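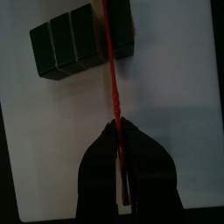

Cable management without drilling - show me your weights and clips

Home Workshop Forum > Desks, Benches and Storage

benchmoss
Ok, I have fallen down a hole and I'm very happy in it. I finally swapped my awful brown desk for a big white board on trestles and I love it so much that I refuse to put a single screw in it. Which leaves me with cables. I've been trying plain black blocks, the kind you push up against each other in a row, and running a red cable through the gap between two of them. No glue, no screws, and when I want the whole surface back I just lift everything off!

I went with black because I had black. On white it looks fantastic. The red was a leftover from another project and now I want every cable I own to be red.

So what does everybody else use? Blocks, clips, bags of rice, I want to hear it all. Bonus points if it can be moved with one hand while the other one is holding a soldering iron.

Rokel
Oh I love this topic. I did blocks for a long time. My advice is to leave the gap a hair wider than the cable. If you pinch it, the cable pulls the block along every time you tug, and then your neat row turns into a banana. If it sits a bit loose it slides through and the block stays home.

Also put felt on the bottoms. The self-stick kind for chair legs is fine, cut down with scissors.

tin_lizard
Disagree on felt! Felt slides, that's the entire point of felt. You want thin rubber or that bumpy shelf liner. I cut mine 2 mm smaller than the block all the way around so it doesn't show, and the block grips like crazy. My keyboard cable used to drag everything to the back of the desk and fall behind it about once an evening. Now it doesn't budge.

Rokel
Rubber left gray marks on my white top. Took me a whole afternoon with a melamine sponge and I can still find them if I tilt my head. Felt plus a heavier block, that's my final answer.

tin_lizard
What kind of rubber though? The cheap black stuff will do that, sure. Clear silicone dots don't. I've had them on a white shelf since last May and it's clean under there, I just went and looked.

benchmoss
Going to try both and fight with myself. Heavier block is interesting, what weight are we talking?

Rokel
Mine are 600 grams each, steel offcuts wrapped in vinyl. Way more than you need for one thin cable, but I also lean books on them and they hold down drawings. If you only have a skinny cable I'd go a lot lighter.

Gervasio Navarrete
Picture framer checking in. We use little weights all day for holding mats and paper flat, and the thing I would add is to look after the corners. Ease them. A sharp corner on a heavy block will put a dent in a painted board the first time you set it down crooked, and you will set it down crooked. A few strokes with 220 paper on every edge and you're good. If you're wrapping them, soft edges also keep the wrap from splitting.

For pulling a cable through a gap, don't set the blocks down one at a time and thread it after. Lay the cable where you want it, then bring the blocks in from each side. So much easier!

Drernix
I'm going to be the grump here. Adhesive clips. They cost nothing, they weigh nothing, they go on the back edge where you can't see them, and they leave you the whole top of the desk. Why would I give up work space to a row of bricks?

benchmoss
Fair! But mine is a bench that gets cleared every night for sewing, so the clips would always be in the wrong place. Yesterday I had the cable coming straight down the middle, today it's over on the side by the lamp. And clips pulled the paint off my last desk, I'm still sore about it.

Drernix
Warm them up with a hair dryer first and peel slowly. Nothing comes off. But ok, if the layout changes every day I see it. I'd still clip the fixed ones (monitor, lamp) and use your bricks for whatever moves.

Rokel
That's a really good split, and it's pretty much how I ended up too.

quietpanda47
Newbie question, sorry. Does it matter if the cable has a bend right where it comes out of the gap? Mine kinks there.

Gervasio Navarrete
It does, give it a gentle curve. Let it run straight for a few inches past the block before you turn it. If you can't, turn the block a little so the gap points where the cable wants to go. The row doesn't have to be square with the desk.

tin_lizard
Seconding that. My row sits at an angle and I've grown very fond of it. The cable comes toward me on a lazy diagonal and never catches on my mouse hand.

quietpanda47
Turned the block and it works so much better already, thank you!!

benchmoss
Ok, report. Cut 4 pads tonight, two felt and two clear silicone. With the light blocks silicone wins by a mile, the felt ones went for a walk as soon as I pulled on the cable. I don't have anything heavy to try Rokel's way yet but there's a scrap bin at the metal place near work and I plan to be very charming there.

Also did the corners with 220. They feel so nice now that I keep picking them up.

Rokel
Ask them for offcuts of square bar. And bring a rag, they'll be oily. Post the weights when you have them!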